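Avwood Repair and Fix-It Club
Minutes of the March meeting, back workshop

Present: Vasiliki Konstantinidis (chair), Noemi Calloway, Polyxeni Kyriakidis, Thodoris Politis, Anastasia Giannakopoulos (minutes)

Vasiliki opened at 6:30 p.m. The February minutes were approved with one correction from Thodoris: the hose reel went to the garden group on loan. We still want it back!

1. Parts library

This took up most of the evening, and happily so. Noemi has been sorting the hardware that came to us when Giannakopoulos Plumbing and Electric closed its old store (yes, my uncle's place, and I stayed out of the vote on what to pay for it). Her current tally is 695 pieces sorted, and there are still full crates under the stairs. She is having a wonderful time and it shows.

The idea is that any member can come in with a dripping pipe or a dead switch box, look along the shelves, and borrow or take what they need. Noemi asked us to settle the groups before she prints labels. After a lively discussion (Polyxeni and Thodoris do not agree about clamps and may never agree) we settled on these:

Water: valves, taps, unions, washers
Electrical: terminal blocks, boxes, switches
Holding things up: pipe clamps, saddles, brackets, hangers
Don't know yet: everything waiting for somebody to recognize it

Polyxeni wanted clamps split by what they hold. Thodoris said a person looking for a clamp wants to see all the clamps. Vote was 4 to 1 for keeping them together. Polyxeni asked that her vote be recorded, and so it is.

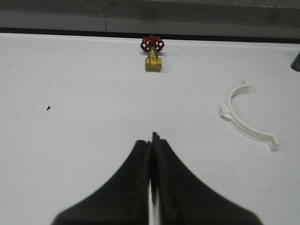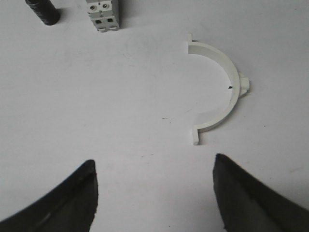
Brass gate valve with the red handwheel in the first; terminal block and white clamp half in the second.

Reading time: 3 minutes

Everybody loved the valve. Thodoris pointed out that a gate valve is meant to be fully open or fully closed, and asked for a card on that shelf saying so, as people will try to use one to turn the flow down a little. Agreed. He will write the card and has promised to keep it to one side.

The terminal block goes in Electrical, in the drawer with the rail-mount parts. Polyxeni will check each block for cracked housings and stripped screws before it goes out for borrowing. She would also like a few set aside for her beginners' wiring evening, and the answer was an immediate yes.

On the white clamp half: Noemi proposed that halves be kept in their own tray until a partner is found, then screwed together as a pair. Vasiliki asked how long a half gets to wait. No decision. Thodoris offered to go through his own garage for matches, which could take him until summer.

The ribbed black cylinder in the corner of the second picture got three different guesses and goes to Don't know yet. Anyone with a firm opinion, please see Noemi.

It was also agreed to wipe down the white tabletop at the end of each session. It is a lovely surface to sort on and small parts show up so well against it, so let's keep it that way.

2. Shelving

Two quotes for drawer units. Tritard came in at $2,000 for the full wall, delivered and fitted. Fokesport has secondhand units we would collect and put up ourselves, price still to come. Vasiliki likes the full wall very much. Noemi would be happy with either so long as the drawers are shallow, having spent weeks digging in deep ones. Decision held over to the next meeting, when we should have both prices on paper.

3. Open evening

We have places for 30 visitors. Polyxeni suggested a "name that part" table with pieces from the Don't know yet crate, and this was greeted with real delight. Thodoris will bring the coffee urn. I will make the sign-up sheet and put it by the door.

4. Other business

The vise on the small bench is slipping again. Thodoris to look at it.

Noemi would love a second pair of hands for sorting, any afternoon. Wear something you don't mind getting greasy.

Vasiliki thanked Noemi for the enormous amount of work so far and there was applause, a first for these minutes.

Actions

Noemi: print shelf labels, set up the tray for clamp halves
Thodoris: gate valve card, garage search, vise, coffee urn
Polyxeni: check terminal blocks, pick parts for the guessing table
Vasiliki: get the Fokesport price in writing
Anastasia: sign-up sheet

Meeting closed at 8:10 p.m.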